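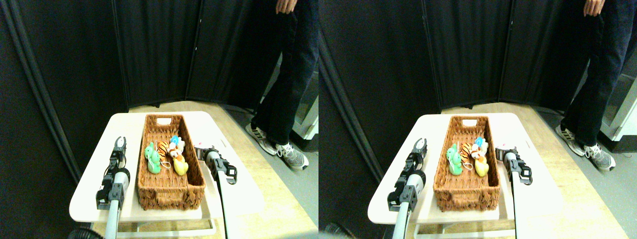 The Stiltdale is a small three-component seismometer for schools, museums and anyone at home who'd like to watch the ground move. It picks up the slow roll of a big earthquake on the far side of the world as well as the little thumps from next door, and we still get a kick out of both! It doesn't need a vault or a concrete pier. What it does need is a firm floor, and the commonest question we get is whether a table will do. Any table sways on its legs and the sensor will faithfully record the swaying. Put it on the floor, as near to an outside wall as the cable allows, and leave the tabletop for the screen.

Inside the case are three geophones, one upright and two lying flat at right angles, feeding a 24-bit digitiser on a board we designed ourselves at Ovari. Sampling is at 100 samples a second on each channel. The case is 124 mm across and stands on three brass feet, which you turn until the bubble sits in the middle of its ring. Line the arrow up with north before you level it (we forget this too) and then go round the feet once more.

Setting up

Plug in the power lead, then the network cable, and wait for the green light to stop blinking. The Trostisard software finds the sensor by itself on most home networks and starts drawing straight away. You get a live trace, a 24-hour drum view and a spectrogram, and the spectrogram is the one people end up leaving on all day — lorries, washing machines and trains all have their own look once you get used to them. Wind and sea show up too, as a low murmur that swells when there's a storm offshore.

Data are stored in miniSEED, so they'll open in the usual seismology programs. The 25 GB card supplied holds many months of recording, and the oldest files are overwritten when it fills.

What you might see

Large distant earthquakes are the real treat. The P waves come first, small and quick, then the S waves, and after those the surface waves, which can go on rolling across the screen for an hour or more. Our own test unit sits in the cellar at Enache, on slate, and in June it caught a beautiful train of them during lunch. Local events are shorter and spikier, and a quiet site makes a huge difference to how many you'll find.

In the box: sensor, power supply, 4 m network cable, memory card, printed guide.

Part number 943. Weight and full response curves are in the data sheet. The Trostisard software was last updated on Thu 19 October, with a much nicer drum view.

Filed under: Seismometers, Schools and Outreach, Ground Motion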